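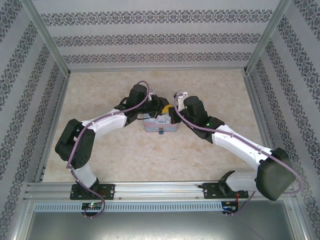 Penry is a method for training two-armed robots to handle small containers, published by Yiran Ren and Carys Edwards on 18/02/2021. It learns a single policy for both arms from demonstrations and predicts short blocks of joint positions, which are blended where they overlap. The method is normally run on a pair of light arms fixed to a shared aluminium rail, inside an enclosure whose walls carry a printed damask pattern over a marble-patterned floor. Wall and floor coverings are changed between sessions, so that the policy does not come to depend on one background. The usual test objects are small lidded boxes, such as a rectangular tin in light blue and pink, placed where both grippers can reach it.

Training

The original policy was trained on 3,321 demonstrations covering 42 objects. Each block of predicted positions is conditioned on the current camera view and the joint angles of both arms. An added loss term, called the Borketti term by the authors, penalises differences in timing between the arms — mainly those that occur when one holds an object and the other moves it.

Results and limits

In the published trials, Penry completed more tasks than Bromow, an earlier method that trains a separate policy for each arm. The gain was largest for lids and smallest for tasks that one arm could do alone. Removing the Borketti term lowered the success rate on 7 of the objects and raised it on 2. The policy has no force sensing, and stiff lids remain a common cause of failure. A later version, Sunemwood, keeps the same loss but uses shorter blocks.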